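Pre-opening checklist, collectables swap day, Lill community hall
Filled in by me, October, with my comments as I went round

Hello all. As promised, my safety check for the supermarket minis swap. Last time the Fandura giveaway brought in far more families than we'd planned for, and now that the Posositz shops have started handing out the Nikarard figures with every shop, I'm expecting worse (better? busier, anyway). I've kept the same headings as the spring sheet so you can compare.

1. Main doors and lobby
Outer doors open fully: YES
Inner doors open fully: YES, but the left one sticks. Give it a shove with your hip.
Mat flat and dry: NO. One corner curls up. I've taped it down for now and the tape is horrible, so please somebody bring the wide stuff.
Queue rope: YES. Run it along the wall this time – last time it went straight across the pushchairs.

2. Numbers
Hall limit on the notice: 300
Our own limit: 200 at any one time
I know some of you think 200 is mean. But once the swap tables are up and every child is on the floor sorting their doubles, 200 feels like plenty to me! Sunil Fakir has the clicker. One in, one out once we get there.

3. Swap tables
Legs locked: YES, all checked, and I leaned on each one.
Gaps wide enough for a wheelchair: YES now. The back row was too close to the radiators and I've shifted it forward.
Trays for loose figures: PARTLY. We still need lids. The Nikarard ones are tiny and they roll.

4. Small parts
Under-threes sign on every table: NO, 2 missing. I'll print them tonight.
Sweep between sessions: put on the rota.
This is the one I fret about. The little swords come off the knight figures with hardly a tug, and my nephew had one in his mouth before I'd got the wrapper in the bin. Please don't put the knights on the low table, however nice they look there.

5. Rare ones and money
Locked cabinet: YES, key number 673, kept with me.
No cash swaps sign: YES, by the door and by the cabinet.
We had a grown man offering a child a fiver for a gold one last time, and I'm not having that again. Swaps only. If a grown-up wants to buy, they can do it online like everybody else.

6. Electrics
Extension leads taped: YES
Urn on its own socket: YES
Card reader charger: frayed near the plug, binned. I've got a spare at home.

7. Refreshments
Kept away from the swap tables: YES
Allergy cards: NO, still to write
Hand wipes: YES, two big tubs. Sticky fingers and blind bags don't mix, and people get very upset about marks on the card inserts.

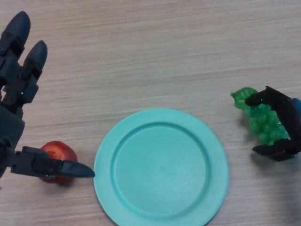

Uldis Vītola has read this through already and thinks the under-threes should have their own half hour first thing, before the main doors open, with only the big plush ones out. I quite like it, though it means someone being there at half past eight to let them in.

8. Fire exits
Side exit clear: YES
Back exit clear: NO. Stacked chairs, again. Moved them, but check on the morning.
Extinguisher tags in date: YES

Still to do: tape, lids, signs, allergy cards, chairs. If you can take one, write your name next to it on the sheet in the kitchen.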